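Scuffs on white tabletop — worth fixing or leave it?

trork_mama55
Play table top is pale, nearly white, and every mark shows. Faint streak on the left, scuffs all over. Kids do blocks on it every day.
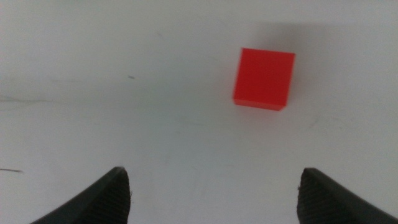

red block on the table, marks if you zoom in

Melamine sponge or will that kill the finish?

elwood2282
Sponge is fine. Go light tho.

chiajung_k
Disagree — it's a mild abrasive. Did mine in May and got a dull patch I can't unsee. Dish soap, soft cloth, stop there.

elwood2282
Did you scrub? I've done some 9 tables, no dull spots.

chiajung_k
Barely. Depends on the coating I guess

trork_mama55
Soap first then. Blocks too? Blue one has a dark smudge on top, might be a scuff. Lined up blue, green, red by the corner:
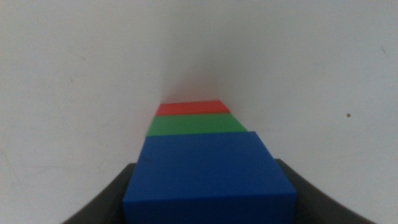
Re: blocks

siobhan_ob
Damp cloth on the blocks, dont soak them if they're painted wood. Smudge that small I'd leave.

elwood2282
Baking soda paste would get it

chiajung_k
Also abrasive!! Test the underside first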